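Shared Workroom Users' Group
Minutes of the August meeting

Start 4:10 p.m. Present: members from Dullolari, Kaplan and the ground floor. Apologies from Sernar, who sent written comments that were read out in part.

1. Previous minutes
Accepted, with one correction. The July minutes said the tables "are now kept clear after use." Two members asked who had checked this. The wording was changed to "should be kept clear."

2. Prulta storage proposal
Prulta has quoted 969 dollars for a set of wall shelves with labeled bins. The Kaplan members were in favor. The secretary asked what the bins would hold that the present cupboard does not, and got three different answers. Dullolari pointed out that the last set of labels came off inside a month. The quote does not include fitting. No decision; Prulta to be asked for a price on half the set.
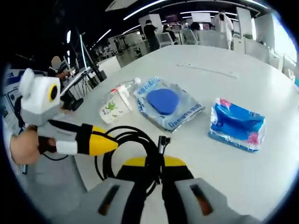 Table clearing was discussed at more length than planned. The present rule is that personal items go on the side shelf and supplies go back in the cupboard. Sernar's comments call the rule "well understood," and the meeting had its doubts. A water bottle lying on its side, a bagged blue sponge and a pack of tissues can share one white table, and members could not agree which of the three count as supplies. Kaplan said the sponge, certainly. Dullolari said the tissues too, if the group paid for them. It was agreed that drinks are personal whatever the label says.

3. Cleaning supplies
The group spent 65 dollars on sponges and tissues last quarter. One member thought this high for tables that still get complaints. A suggestion to buy 400 wipes in bulk was not seconded – the cupboard will not take the carton.

4. Actions
Secretary to rewrite the table rule in one sentence and bring it back.
Kaplan to write to Prulta.
Dullolari to empty the cupboard and list what is in it before any shelves are bought.

5. Any other business
A request for a second sign about tidying was turned down. There are 11 signs up already.

Closed 5:05 p.m.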